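Mounir Badawi
Monday, December 15, 2025

I read the new loan papers for Nillix, the ferry company here in Broremton, during the weekend. I will write a short thread, as I think many people have misunderstood what the city is offering.

First, the city does not give money to Nillix. The lender is Shenoy, a private bank. The city only signs a guarantee. If Nillix cannot pay, the city must pay in its place. So the risk is public, but the cash is not, at least for now.

The loan is 8 million, and it must be paid back in six years. In the first two years Nillix pays only the interest. I have seen people write that these are "free years." They are not free. The interest is due every quarter.

What can the money be used for? Fuel, wages, port fees and old bills to suppliers. It cannot be used to buy a new boat. This is written on the second page of the annex, and I had to read it twice because the sentence is very long.

For me this is the weak point. The two boats on the island line are old and they burn a lot of fuel. With this loan the company can continue as today, but its costs will stay the same as today also.

Some of you asked about Endico. Yes, Endico still owns the larger part of Nillix. In October it said it would add its own capital "at a suitable time." I looked for a date in the papers and I did not find one.

I would prefer that the guarantee starts only after the owner has paid its share. My old colleagues in credit would ask this from a bakery. I don't see why a ferry company should be treated more gently.

But I want to be fair. If the line stops in winter, people on the island cannot get to work or to the hospital. A guarantee is faster than a subsidy, and it may cost nothing in the end. I understand why the council is in a hurry.

A reply to Lena's question, whether the ticket prices will go up: the papers say that prices need the approval of the city while the guarantee is valid. They do not say that prices are frozen. These are different things.

I have written to the finance office to ask for the fee that Nillix pays for the guarantee. It is blacked out in the public copy. When they answer, I will add it under this post. 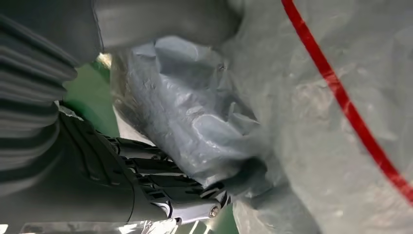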